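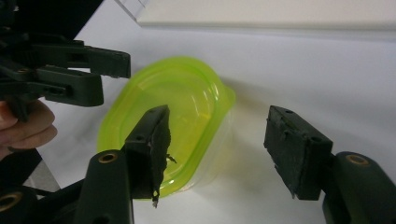
Gwilym Llewellyn quoted us 332 per pair of hand-held grippers, printed and assembled, and says pads are a consumable that no buyer ever puts on the first order. I'd listen to him on that one before arguing over the arm.

pilaston_ops
Joined: November 2016

Agreed on pads. My original question was the whole budget, though, so let me restate it with what has come up so far.

We pack lunch kits at Illbridge. The plan is one bench cell that picks up an open food tub and sets it on the line. Before we commit to an arm we want demonstrations recorded by people with hand-held grippers, two per operator. Current draft:

Grippers: 6 pairs at 332
Spare pads: not budgeted
Tubs for practice: 60
Arm, controller, guarding: separate request, next fiscal year

What am I missing besides the second line?

tallow_bench

Pads, then inserts, then labor, in that order.

Foam facing on a flat finger goes at the edges first. Once chunks are hanging off the lower tip the contact patch is different from one grasp to the next, and your demonstrations quietly inherit that. The two fingers do not wear the same way either. Look at the pair next to the green tub: ragged edge and a loose strand on one, pitted face with crumbs along the bottom on the other. I would not sign off on data collected with either.

Budget pads by grasp count. We swap at 300 grasps, ragged or not.

kd_Raju

300 is very conservative. At the Raju site we run foam until it is visibly torn and I have never been able to show a difference in the results. You are proposing that he stop an operator several times a shift to peel and stick foam. Labor on that will pass the cost of the grippers within a month.

tallow_bench

What rim thickness were you handling? A rigid box will forgive a bad pad. A thin plastic wall flexes, and a worn pad lets it rotate. Different problem.

kd_Raju

Cartons, mostly. Fair point on the flex. I still think a fixed count is the wrong trigger. Inspect at the start of shift, replace on condition, log it.

pilaston_ops

Can I do both - inspect at start of shift and cap at some number we find ourselves? I could order enough for the first batch at 300 and stretch from there if the pads look fine.

tallow_bench

That works. Order to the pessimistic number. Pads are cheap, a second purchase order is not.

Other items for your list:

1. Threaded brass inserts in the body. Get them heat-set by the vendor. If your own people press them in, buy spare bodies too.
2. Small fasteners. The joints loosen. One box of each size, stored at the bench.
3. Adhesive and something to clean the finger plate with. Old glue under a new pad makes a high spot.
4. A white or plain matte bench top, if you don't have one. Clutter behind the part costs you later in labeling.

gresura_mike

Vendor side here (Gresura, we do printed tooling, no stake in this quote). Ask whether 332 covers pads fitted or bare fingers. Those are often two line items. Also ask if the finger is a separate part from the mount. If it is, price extra fingers with pads already on and swap the whole finger at the bench. Two screws in most designs. It turns the foam job into a batch task for one person instead of an interruption for everybody.

kd_Raju

That I would pay for. It removes most of my objection to the 300.

pilaston_ops

I asked Gwilym this morning. Pads are fitted on delivery. Fingers are separate from the mount, he is sending a price for loose ones. Lead time he did not know.

The tub question is still open. Finance wants to know why I need 60 tubs if they can be reused.

tallow_bench

Because the lip and rim get scuffed and then they don't match what comes down the line. Also buy the colors you will run. Translucent plastic picks up light very differently from opaque, and a lime tub on a white bench is an easy case compared with a clear one.

kd_Raju

I'd start with 20 and reorder. Tubs are a stock item, they aren't going anywhere.

pilaston_ops

Leaving it at 60, it is a rounding error next to the guarding. Revised sheet goes to purchasing once I have the price on loose fingers. I'll post the lead time when it comes in.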